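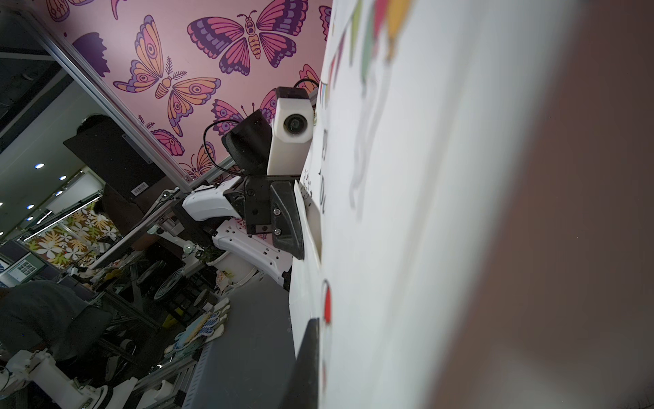
Rami Aoun wrote to ask whether a complete beginner could keep a moth trap going all summer without losing heart, and could we please put the answer somewhere easy to find.

Yes, you can! Moths are the most generous hobby going. You put a light out at dusk, go to bed, and get up to a box of creatures with names like Setaceous Hebrew Character.

Do I need to buy a trap?
Not to begin with. A white sheet on the washing line and a bright lamp will do for a first go. If you get hooked (you will), we lend out the Mornix box trap for two weeks at a time.

When should I start?
May is lovely. Pick a warm, still, cloudy night and don't be put off by a poor catch. My first one brought in five moths and I was thrilled with every one of them.
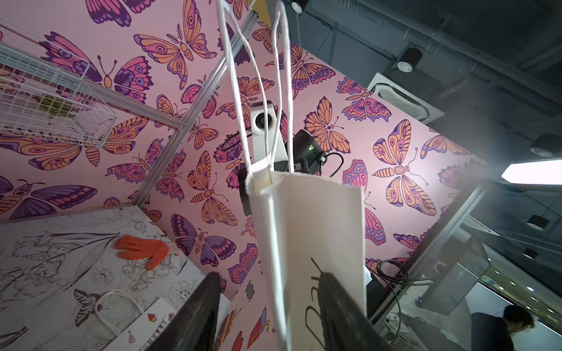
Cold, clear nights with a full moon are the worst, though I still put the light out because I can't help myself.

Does trapping hurt them?
No. They settle down in the egg boxes and you let them go in the morning, into thick plants where the birds won't find them. Keep the trap in the shade until you're up, and skip a night or two between sessions so the same moths aren't caught over and over.

How many kinds might I see?
More than you'd think. The Sisar Lane garden list stands at nearly 30 after one season, and that's a small yard with a privet hedge and a drain.

What about butterflies?
Send those too – same form, different box to tick. We love a Peacock.

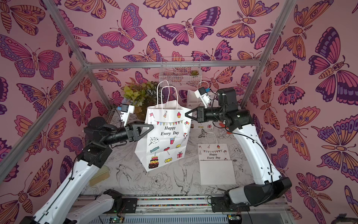
By the Mansour Moth Group web team
Updated 2025-04-28

Where do my records go?
Type them into the form on our records page, with the date, the place and a photo for anything tricky. We had 2,215 records last year and read them all – usually with a field guide open and tea going cold.

I can't tell two brown ones apart. Help?
Welcome to the club! Put "brown, unsure" and send a photo. Some pairs can't be split by eye at all, and it's fine to leave those without a name.

This site uses cookies to remember your settings. Accept | Manage cookies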